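# Spare Parts and the Clunomell Squadron

The reconnaissance squadron at Clunomell was formed with nine aircraft, all of them twin-engined machines already withdrawn from front-line use. On paper it could keep six in the air. In practice the figure was lower for most of the first winter, and the cause was supply. Airframes were sound. Magnetos, fuel pumps and flight instruments were not available in the quantities the maintenance schedule called for.

Glória Valente, whose study of the station draws on the stores ledgers, traces the shortage to the depot at Sala. Parts arrived there by rail in mixed crates, and small items were packed together without separation. Gauges reached the squadron with cracked glass. In December, 37 instruments were returned as unfit, almost a third of the month's issue.
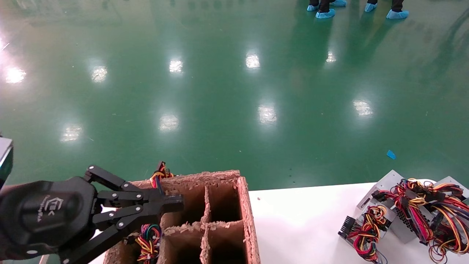 Instruments of the period had jeweled bearings and thin diaphragms, and a drop onto a hard floor could ruin the calibration with no outward sign. The depot's answer was a change in packing. Each gauge was to travel in its own compartment, in the manner of a divided box made of thick, light-brown board. Rough board of that sort has a drawback: the cut edges flake, and loose fibers collect along the rims. Ledger notes from Clunomell ask that pressure ports be capped before packing, as lint had been found in two airspeed indicators.

Returns fell by spring. The squadron then lost two aircraft to engine failure on the Flallel patrol line, and fuel pumps replaced instruments at the head of the shortage list.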